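동네 헌책방은 왜 월세를 내고도 살아 있나

책방 '몰루비크(Molluvik)'의 문을 열면 종이 두 개 울린다. 하나는 손님용이고 하나는 주인이 졸지 않기 위한 것이라고 한다. 주인은 이름을 밝히지 않는 조건으로 인터뷰에 응했다. "이름이 나가면 동창들이 책을 빌리러 와요. 사러 오는 게 아니고요."

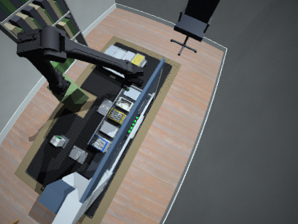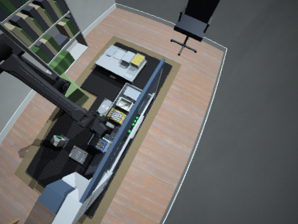
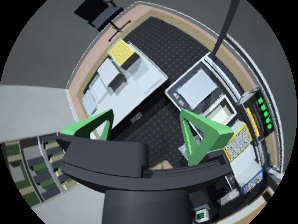
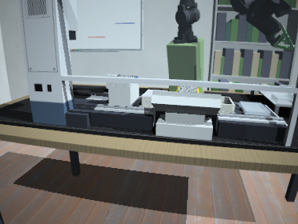
네 장 모두 컴퓨터 그래픽으로 만든 이미지.

그는 출판사 영업부에서 14년을 일했다. 전국 서점을 돌며 반품 상자를 받아 오는 것이 업무의 절반이었고, 나머지 절반은 그 상자에 대해 사과하는 일이었다. 퇴직금으로 가게를 얻겠다고 했을 때 가족의 반응은 어땠을까.

"반대는 안 했어요. 아내가 '망해도 읽을 건 남겠네' 하더군요. 그게 축복인지 아닌지는 아직 물어보지 않았습니다."

가게는 세탁소와 열쇠집 사이에 있다. 개업할 때 들여놓은 책은 658권이었다. 대부분 본인 책이었고, 팔기 싫은 책에는 일부러 높은 값을 매겼다. 그런데 그런 책부터 나갔다. 아끼던 항해기 한 질이 첫 주에 팔리자 그는 손님에게 정말 읽으실 거냐고 두 번 물었다. 손님은 거실 색과 맞아서 산다고 답했다.

"그날 저녁에 가격표를 다시 썼어요. 싸게 붙이면 의심해서 안 사갈 줄 알았거든요. 다 사갔습니다."

헌책 장사의 기본은 매입이다. 이사철이면 하루에도 몇 번씩 전화가 온다. 전화를 건 사람들은 한결같이 책이 '거의 새것'이라고 말하고, 가서 보면 한결같이 전집이다. 그는 백과사전을 사양하는 법을 익히는 데 꼬박 2년이 걸렸다고 했다. 처음에는 거절을 못 해서 창고 한 칸이 세계 각국의 수도로 가득 찼다. 그중 몇 나라는 이미 수도를 옮겼다.

"버리기는 미안하니까 저한테 버리는 거죠. 이해합니다. 저도 미안해서 못 버리고 있으니까요."

책 사이에서 나오는 물건에 대해 묻자 그는 계산대 밑에서 과자 깡통을 꺼냈다. 기차표, 말린 은행잎, 치과 예약증, 누군가의 성적표가 들어 있었다. 돈이 나온 적도 있느냐고 물었다. 한 번 있었다고 한다. 요리책 만두 편에 지폐 한 장이 끼어 있었고, 책을 판 사람에게 전화했더니 남편의 비상금이었다. 그 집에서는 그날 이후로 책을 내놓지 않는다.

온라인 이야기를 꺼내자 표정이 조금 굳었다. 중고책 중개 사이트 '케누스덴(Kenusden)'에 입점한 지는 꽤 되었다. 매출의 상당 부분이 거기서 나온다는 사실을 그는 약점을 털어놓듯 말했다.

"상태를 최상, 상, 중으로 나눠야 해요. 밑줄이 있으면 '중'입니다. 그런데 저는 밑줄이 좋은 책도 봤거든요. 사람이 잘 읽은 밑줄이 있어요. 그걸 적을 칸이 없습니다."

그래서 비고란에 쓴다. '연필 밑줄 있음, 안목 좋음.' 이 문구 때문에 반품이 한 건 들어왔다. 안목이 좋지 않았다는 것이 사유였다. 그는 책을 다시 펴 보고 환불해 주었다. 손님 말이 맞았다고 한다.

월세 얘기를 해 보자고 했더니 차를 한 잔 더 따랐다. 건물주는 7년째 월세를 올리지 않았다. 인심 때문이냐고 묻자 고개를 저었다. 건물주는 장기판을 들고 오는데, 책방 말고는 오후 세 시에 장기를 둘 만큼 한가한 가게가 건물에 없다는 것이다. 세탁소도 열쇠집도 바쁘다.

"제가 장사가 잘되면 월세가 오를 겁니다. 그래서 적당히 하고 있어요. 적당히 하는 게 제일 자신 있는 분야이기도 하고요."

장기는 누가 이기느냐는 질문에는 대답하지 않았다.

단골은 많지 않다. 추리소설만 사 가는 교사가 있고, 범인을 미리 알려 주면 값을 깎아 달라는 대학생이 있다. 비 오는 날만 오는 사람도 있는데, 우산꽂이를 쓰러 오는 것 같다고 그는 의심한다. 여름에는 손님이 늘어난다. 8월 오후에는 시집 코너가 특히 붐빈다. 에어컨이 그 위에 달려 있다.

"처음에는 우리 동네가 시를 사랑하는 줄 알았어요. 겨울이 되니까 다들 난로 옆의 세무 회계 쪽으로 가더라고요."

앞으로의 계획을 묻자 간판을 고치고 싶다고 했다. 글자 하나가 떨어져 나간 지 오래다. 견적은 받아 두었으나 금액을 보고 나니 없는 글자에도 운치가 있는 것 같아졌다고 한다. 옆 동네 헌책방 '브랄리(Bralley)'와 함께 여는 교환 장터도 준비 중이다. 서로 안 팔리는 책을 바꾸는 행사인데, 작년에는 그쪽에 넘긴 백과사전이 다른 백과사전이 되어 돌아왔다.

인터뷰를 마칠 즈음 종이 울렸다. 손님은 복사가 되느냐고 물었고, 그는 안 된다고 했고, 손님은 잠시 서 있다가 문고본을 한 권 사서 나갔다. 나도 빈손으로 나가기가 뭣해서 얇은 버섯 도감을 골랐다. 비고란에는 '젖은 흔적 있음, 내용과 어울림'이라고 적혀 있었다. 깎아 주지는 않았다.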